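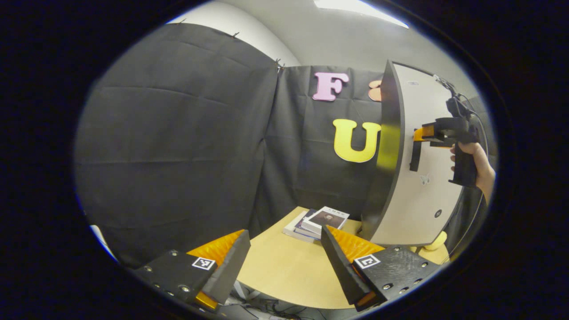
2020-08-22

Books day! I have been putting it off since March and this morning I just got up, made too much coffee and started. By lunch the whole front room was on the floor in piles and I was sitting in the middle of it reading, which is how this always goes.

The plan was simple. Everything off the shelves, wipe the shelves, put back only what I want to live with. I had forgotten how much I like handling them all. You find things! A bus ticket from Ilteddale in the gardening book. A pressed leaf that fell to crumbs the second I opened the page. A grocery list in my own handwriting that says "lemons, string, NOT the other kind" and I have no idea what that was about.

I read for a good hour out of a history of the Jistedow canal that I bought at a church sale and never opened. It stops being dull at page 236, when the two engineers fall out over a lock gate and start writing letters to the newspaper. I had to get up and walk around the room. Why did I wait so long? It is going on the bedside table tonight.

The dictionary is staying too, all 1112 pages of it. I thought about letting it go because I look everything up on my phone now, but then I opened it to check one word and came out twenty minutes later knowing what a quoin is. So it stays, on the bottom shelf where it can't pull anything down.

Melur Osman phoned in the middle and I talked her through the poetry over the line, reading her the first verse of each one so she could vote. She is ruthless. She threw out four that I then put back after we hung up – sorry, Melur.

The light wood table turned out to be the best place to work. I love that table, the pale top makes everything on it look clean and a bit important. There's a little stack lying flat on it now, blues mostly, dark and pale, with a white one on top that has a portrait photo on the cover. I keep looking over at it. I think I like books better lying down than standing up. You can square up the edges or leave them a little crooked, and the stripes on the spines sit one over the other, white and navy and gray. If I had the room I would keep the whole lot that way and never own another bookend.

The black curtain stays as well. I was going to take it down for the summer and now the summer is nearly gone, and to be fair anything blue looks wonderful in the same room with it.

Shelves got two coats of wax, the kind from Skundby that smells like oranges. They need to sit overnight before anything goes back, so I am stepping over piles to get to the kitchen. Leopoldo Carrillo is coming tomorrow with his car to take three boxes over to Ibarra for the book swap. I have promised him I will only drop off and not look at the tables. We both know.

Still to do: the cookbooks, the atlas with the broken back, and whatever is in the box under the stairs. My knees hurt and I have dust in my hair and it has been a really lovely day. Soup for supper, standing up, because there were books on the chair.

Comments

marguerite_b
Two coats of wax! You are a better woman than me. Does the orange smell last? Mine wore off in a week.

Leopoldo
I am bringing ONE empty box for the way home and that is the limit.

tansy
Is the canal book the one with the fold-out map at the back? My uncle had that and we weren't allowed to touch it.

Reply from author
Yes, it has the map! A bit torn on one fold but all there. And the orange is still going strong, I can smell it from the stairs.

pgh_reader
Lying flat is the only way for big heavy ones, it's kinder on the spines. Now go do the cookbooks.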